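How to Quiet a Squeaky Door Hinge

A squeaky hinge is the cheapest burglar alarm you will ever own, and it goes off mostly at 2 a.m. when you want a glass of water. Fixing it takes up to 8 minutes per hinge, plus the time it takes to find the hammer.

What you need

A hammer, a large nail, an old rag, some steel wool, and petroleum jelly or a plain white candle. Leave the cooking oil in the kitchen. It works beautifully until it turns to glue, and then you get to read this page again.

Step 1. Find the guilty hinge

Swing the door slowly with your ear near each hinge in turn. Do this when the house is empty, as it's hard to explain to a visitor. If you can't decide, treat all of them. My sister-in-law Tahmineh spent most of February blaming a top hinge that had done nothing wrong.

Step 2. Prop the door

Open it partway and push a folded magazine or a wedge under the bottom corner on the knob side. You want the weight off the hinges before you start pulling them apart.
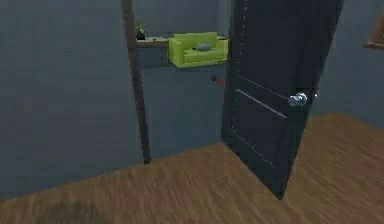
Step 3. Pull one pin

One. Leave the others where they are, or the door will come down to visit you. Set the nail against the bottom of the pin and tap upward until the head lifts, then wiggle it out by hand. A pin that won't budge usually has paint on it – run a utility knife around the head and try again. Some hinges have fixed pins, and no amount of tapping will change their minds. For those, work a little silicone spray into the joints and skip to step 5.

Step 4. Clean and grease

Rub the pin with steel wool until the black gunk is gone. Wipe it, then coat it thinly with petroleum jelly or rub it all over with the candle. Drop it back in and tap it home.

Step 5. Swing and repeat

Work the door back and forth a dozen times and wipe off whatever oozes out. Move on to the next hinge. If the noise is still there, check for loose screws, or for a door rubbing on its frame. That one wants a planer and a free afternoon.

Questions? Write to Negin Abbasi at the Plellham Home Pages | © 2025 Plellham Home Pages | Back to top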